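# Chapter 5: The Room You Work In

Before we get to tools and tasks, I'd like us to spend a little while on the room itself, which most books on workshop practice skip right past (and I understand the temptation, believe me!). When I was a trainee at Oosthuizen, my first supervisor, Annatjie Kekana, made me sit in a chair by the door for a whole afternoon and write down everything I noticed about the light. I thought she had forgotten me. By August I was doing the same thing to my own trainees.

Light is where we'll begin. A room with wide windows is a lovely thing at ten in the morning and a nuisance at three, when the sun comes in low and every shiny surface throws it back at you. Blinds help a great deal, and a pale color will soften the daylight without making the place gloomy. 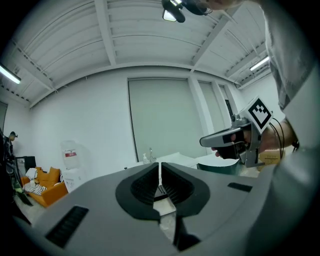

Ceiling tubes are the other half of the story. With the blinds down they do most of the work, so look at where they hang before you decide where to stand, and try the spot with your arms out in front of you. Your own shadow is often the worst one in the room.

Then there is furniture. In the exercises on page 16 you'll draw a floor plan and place one table, one chair and a box of supplies, leaving enough space for two people to work side by side. Set aside roughly 15 minutes for it, and use a pencil, because you will certainly want to move the table.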